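**Product review meeting - Sirnero handling kit, stem goods**
Jan 17, 2025, Ledbridge
Minutes: Agathe Lebrun

**1. Minutes of the last meeting**

Approved with one correction: the quote from Naden covers the fingers and the bracket, excluding freight.

**2. Scope of the review**

The kit is offered by Naden as a package of gripper fingers, mounting bracket, grasp software and one year of support. Ruppert wants it assessed for artificial stem goods before signing for its packing line. Roses and hydrangeas were used as test goods. Fresh flowers are out of scope.

**3. Grasping**

Grasping on the stem, below the bloom, is the recommended setting. The parallel fingers close on the stem and leave the petals clear. Nodes and side leaves near the grasp point remain the main source of rejected grasp plans in the software log.
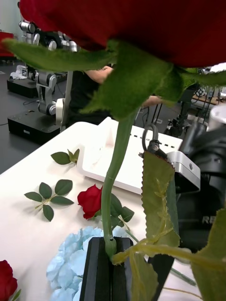

Ruppert asked whether finger force can be set per item type, as thin stems and thick stems will share a line. Naden replied that force is stored per item profile, and that the standard license allows 25 profiles. Further profiles are charged separately. Ruppert considers 25 sufficient for the spring range but not for the full catalog.

**4. Finger wear**

Naden rates the finger pads at roughly 2,000 cycles on abrasive stems. Replacement pads are listed at $349 per set. The meeting found this high and asked for a volume price.

**5. Mixed layout**

Roses and hydrangeas were laid out on the table together, with loose leaf sprigs among them. Large hydrangea leaves can cover neighboring blooms, and the planner needs a clear view of the stem to propose a grasp. Two arms share the table; the collision margin stays at the factory value for now.
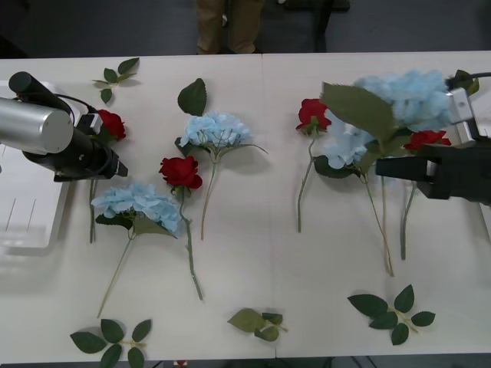

Fig. 2 - Two-arm setup, hydrangea held in the right gripper.

**6. Actions**

- Naden: volume price for pads, written terms for extra profiles.
- Ruppert: list of stem diameters for the full catalog.
- A. Lebrun: circulate the software log with rejected plans marked.

Decision on purchase deferred to the May meeting.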